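De: Nurhan Soylu
Para: lista de socios de Karaca
Asunto: Re: Humedad en la sala grande y reparto del turno de septiembre

Hola a todos:

Contesto a lo de Naveen por partes, que en el hilo se estaban mezclando tres temas.

Naveen Bajpai escribió:
> He vuelto a medir en la sala grande y el higrómetro marca 70 % a
> primera hora, con las ventanas cerradas toda la noche. En la sala
> pequeña no pasa. ¿Compramos un deshumidificador o llamamos antes
> a alguien para que mire la pared del patio? Remzi dice que el
> presupuesto de Puvcombe sigue en pie: 535 euros con transporte.
> También falta decidir quién abre en septiembre.

1. La pared del patio

Yo miraría la pared antes de comprar nada. La mancha está a la altura del zócalo y sube unos palmos por la esquina del fondo, justo detrás de donde baja el canalón. Elif Naz y yo vimos en junio que la abrazadera de abajo estaba suelta y el agua caía contra el muro. Se apretó con alambre, pero una junta nueva cuesta muy poco y con eso igual nos ahorramos el resto. Si después de dos semanas de canalón arreglado el higrómetro no baja, entonces sí pedimos el aparato.

2. El deshumidificador

El de Puvcombe es de 25 litros al día y hay que vaciarlo a mano, salvo que se le ponga manguera hasta el desagüe del baño. Son casi 50 metros cuadrados de sala, así que uno más pequeño no lo veo. Firdevs preguntó por el ruido: el modelo que tienen en el local de Hirkar se oye, y en una reunión molesta. Habría que ponerlo por la noche con temporizador.

Mientras tanto, os pido que no se arrimen cosas a la pared del fondo y que se ventile al entrar, diez minutos con la puerta del patio abierta.

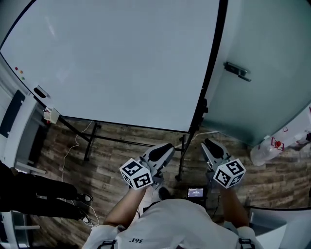

3. Turno de septiembre

Remzi Akgül abre por las mañanas la primera quincena y yo la segunda. Las tardes siguen sin cubrir. Quien pueda, que responda a este mensaje diciendo qué semanas, y no por privado, que luego se me pierden. La llave de repuesto la tiene Firdevs Aksoy - hay que pedírsela el día antes.

4. Recibo de Stalgate

Ha llegado el del segundo trimestre y viene con la lectura estimada otra vez. He mandado la foto del contador y me han contestado que lo regularizan en el siguiente. Si alguien pasa por el cuarto de contadores a final de mes, que apunte el número en la hoja de la puerta.

De lo de pintar la sala no digo nada hasta que la pared esté seca. Elif Naz Uçar tiene guardada la carta de colores.

Un saludo,
Nurhan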